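How Do You Teach a Robot to Tidy Up?

Hi! I'm Laimutė, and my job is tidying toys. I'm a grown-up, I get paid for it, and my own bedroom is still a mess. The toys I tidy at work are lessons for a robot called Jerow, who doesn't know how to pick up anything yet!

Why can't you just tell it?

Try something for me. Pick up a pencil, and then explain exactly how you did it. How far did you open your fingers? When did you start to close them? How hard did you squeeze? Tricky, right? Your hand knows all that stuff, but it's really hard to put into words (I've tried, and I got as far as "um, you sort of pinch it").

So we don't tell Jerow. We show it, over and over, and the computer looks for patterns in what we did. Each time we show it one little job from start to finish, we call that an example.

My clip-on-the-world fingers

I can't use my bare hands, though, because Jerow hasn't got hands like mine. It has a gripper, a kind of big pincher with two fingertips. So I hold a gripper too, and I do the job with that. There's a camera on it, so Jerow gets to learn from the same view it will have later on.

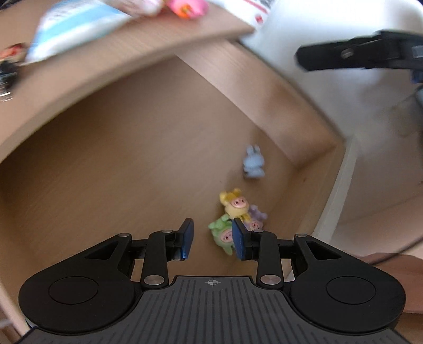
Little toys are harder than you'd think. If you come in too fast you bump one and it falls on its friend. If you close too soon you pinch nothing but air. My first week I was terrible at it! Lewis Dow, who sits at the next desk, says I sounded like a squeaky door, I groaned so much.

What about the mistakes?

We keep some of them. Say I drop a toy, and then I go back and get it. That's a great example, because Jerow is going to drop things as well, and it needs to know what to do next. What we throw out are the ones where the camera got covered up or I forgot what I was supposed to be doing (oops).

Why does it have to be messy?

If I put the same toy in the same spot every time, Jerow would learn that one spot and nothing else. Move the toy a bit to the left and it would be stuck! So we mix things up. We swap toys, we turn them around, we lay them down, and we work on shelves and desks with ordinary stuff lying all over them, like your desk probably has.

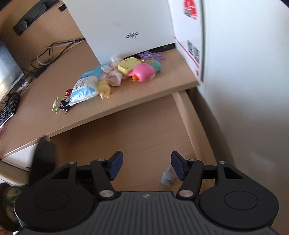
How many examples does it take?

Lots! For one job we want 1000. So far Lewis and I have 471 for the toy job, so we're nearly halfway. I can do 100 on a good day, if I stop for snacks.

Be the teacher

You can play this at home with 2 people. One is the robot and can only use a finger and thumb. The other is the teacher and isn't allowed to talk, only show. Pick a job, like putting blocks in a cup. Then move the cup and see if your robot can still do it. Swap places when somebody gets the giggles.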